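Notes on gathering grasp examples at home, part three

Sun 23 February
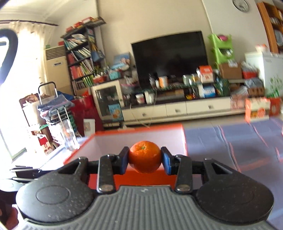 The plan for this round was 500 usable demonstrations of one task: pick up a small piece of fruit, move it to a container, release. I have 408 at the time of writing. The missing 92 were recorded and then thrown out during review, and most of this post is about why.

The first two parts covered the tool and the mounting. I will not repeat them, except to say that the base plate has been reprinted once and the finger pads are the same ones as before.

Why fruit

My earlier set used wooden blocks. A policy trained on blocks learns that the object has flat sides, and it lines the pads up with those sides even when there are none. Citrus has no preferred angle. It also rolls, it gives slightly under load, and no two pieces in a bag have the same diameter. All of that has to be in the data if it is going to be in the behavior.

I bought the fruit in Koston at the Saturday market and used it for as long as the peel stayed firm. Soft fruit changes the grip too much. The pads close further than the logged target and the label stops meaning what it says.

Recording procedure

One episode is one pick and one place. I start with the fingers fully open, at a different height and a different side of the table each time, and I stop two seconds after release. The tool is held in the right hand for the first half of a session and the left hand for the second half. Mixed hands gave a wider spread of wrist angles than I could produce on purpose.

Episodes are recorded in batches, with a calibration pass at the beginning of each batch: fingers open, fingers closed, fingers open. Skipping this cost me a full afternoon in the block set, when a loose pivot screw shifted the zero point and I found out three days later.

The room is left as it is. I tried a plain backdrop first and dropped it. A clean background produced lower training loss and worse results when the arm was moved to another room. Furniture, shelves and a window are useful to the position tracking as well, which needs things to hold on to. A bare wall is the worst case. Pointing the tool at one for more than a second or so usually means a lost track and a deleted episode.

Rejected episodes

The 92 rejects fall into three groups.

Tracking loss was the largest. Nearly all of these came from turning too fast between the pick and the place. Moving at half the speed that feels natural fixes most of it, but then the policy is slow as well. I settled on a pace a little under normal and accepted some loss.

The second group was regrasps. If the fruit slips and I close again, the episode teaches two things at once. I kept these files in a separate folder. They may be useful later as recovery examples, and I would prefer to add them on purpose.

The last group was my own fault. Several evening episodes were too dark for the exposure I had locked that morning. I now record only in daylight or with every lamp on, and I note which in the batch file.

Labeling

I label with Zeltent, which is slow at importing and fine at everything else. Each episode gets a start, a contact, a lift, a release and an end. Contact is the hard one. From video alone I was off by up to four samples, so I now take it from the point where finger width stops changing and use the video only to check. Agreement between two passes, a week apart, was much better after that change.

The naming scheme is batch, hand, light, episode number. I had object size in there too and removed it. It was guesswork past the first few.

First training run

I trained on the first 200 episodes to see whether the set was worth finishing. On the arm, the approach was good and the release was poor. It opened early and dropped the fruit short of the container. Going back through the files, I found that I tend to begin opening while still moving, and the policy copied this faithfully, without the wrist flick that makes it work for a person. The later batches have a full stop before release. I have not retrained yet.

Disk use stands at 762 GB with the raw video kept. I am moving the older set to a second drive before the next batch and will compress it there. I would keep the raw files until at least one model has been tested, whatever the space costs.

Next

Finish the remaining 92, with more starts from the far side of the table – that corner is thin in the coverage plot. Then a repeat of the same task in a second room. I aim to have both done by April, and the retraining results will go in part four.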